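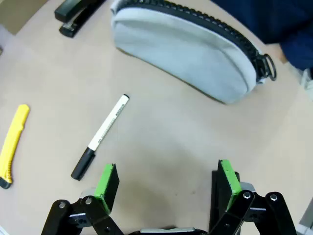
*Knife, marker, stapler, pencil case. Today's coworkers.*

**1/** Jan 2, 2019. New year, same gripper. I'm spending the first working day of it teaching an arm to tidy a desk, a thing my mother spent 17 years failing to teach me.

**2/** The method, for those who asked in December: I drive the arm by remote, it records what I did, and later Pustudari (our training code, don't ask about the name) tries to do it without me. So every bad habit I have goes in too. I nudge things before I pick them up. Guess who nudges things now.

**3/** Arlo Ridgeway, who sits at the next desk and has never dropped a marker in his life, prefers moving the arm by hand. Grab it by the wrist, walk it through the motion, done. He says you can feel the contact. I say my shoulders can feel it too. We've had this argument since Koyama and I expect to be buried with it.

**4/** Markers are fine, by the way. A marker is a stick and a gripper likes a stick. Come in square to the barrel, close, lift, go and get coffee. It's the soft stuff that makes you question your degree.

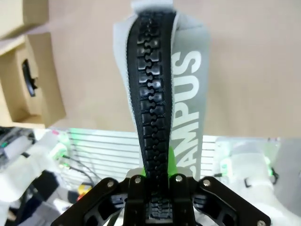

*CAMPUS, sideways, and a great deal of zipper.*

**5/** Exhibit A. Pencil cases look innocent until you're looking at one through a wrist camera, at which point it's all teeth. From there I can tell you everything about the zipper and nothing about where the table is.

**6/** Someone at Hekley asked why I don't just watch the wrist view the whole time. Try parking a car while looking only at the bumper. I keep the side view up for the approach and the wrist view for the last bit. Switching between them too fast gives me a headache, so I do it constantly.

**7/** My rules for a soft case, learned the slow way:

- Go down slower than feels polite.
- Pinch some fabric along with the zipper if you can.
- Pause after closing. The pause gets recorded and the policy seems to like it.
- If you miss, open up and start the approach again. No fishing. 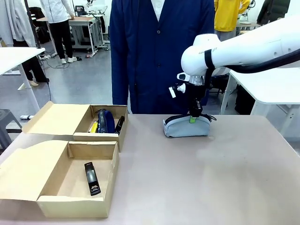 ## 8/ Things still on the list

Trurnero wants 3000 demos. I did the math on my current pace and then closed the spreadsheet – gently, with a pause after closing.

**9/** Arlo has offered to take the pencil cases if I take the staplers. I said yes before he could think about it. Back tomorrow with 2 new cases and whatever is left of my thumbs.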